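Opinion > Household > Textiles and Care

Topics Columns Letters Archive Subscribe Search

The care label needs a number for shrinkage

A care label says what temperature a garment can stand. It says whether to bleach it, tumble it or iron it. It does not say what size the garment will be afterward, and for cotton knits that is the figure a buyer needs most.

Cotton jersey shrinks for a known reason. The fabric is pulled lengthwise during knitting, dyeing and finishing, and the loops are set in that stretched position. Water and agitation let them go back toward their resting shape. The fabric gets shorter, and often a little wider. A mill can compact the cloth before it is cut, which takes out most of the movement, but compacting costs money and yields less cloth per pound of yarn. A mill paid by the yard has little reason to do it well.

I have kept a record of my own shirts for several years. The method is simple. Measure from the high point of the shoulder to the hem, wash five times at the label temperature, dry as directed, condition overnight on a flat surface, and measure again. My Erkix crew neck started at 30 inches and lost 4 percent in length. The Dodow lost 8 percent, or a little under two and a half inches on a shirt of the same starting length. Both labels carried the same symbols. A buyer comparing the two in a store would have found no difference at all.

The usual objection is that home laundry varies too much for a printed figure to mean anything. Fuel economy varies too, and we print that. The number would come from a fixed test cycle, and its job would be to rank one shirt against another. Makers already run such tests for their own cutting patterns. Printing the result would take one more line on the label. 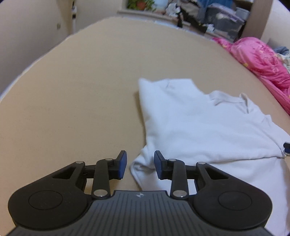 Caoimhe Fahy wrote in after an earlier column to argue that length is the wrong thing to report. In her view twist is worse, because a shirt that comes out short can be handed down to someone smaller, while one whose side seam has wandered to the front fits no one. She would put spirality on the label first and leave shrinkage to the store's return policy.

I would print both. Twist is measured on the same sample, after the same washes, with the same ruler. If there is room for only one figure, I would still choose length, as it decides which size to buy. The tolerance should be stated next to it, and the number of wash cycles after that.

Related
Mac Giolla wool blankets after 82 washes
Reading the Fidus dryer manual
Why towels stop absorbing
Letters: February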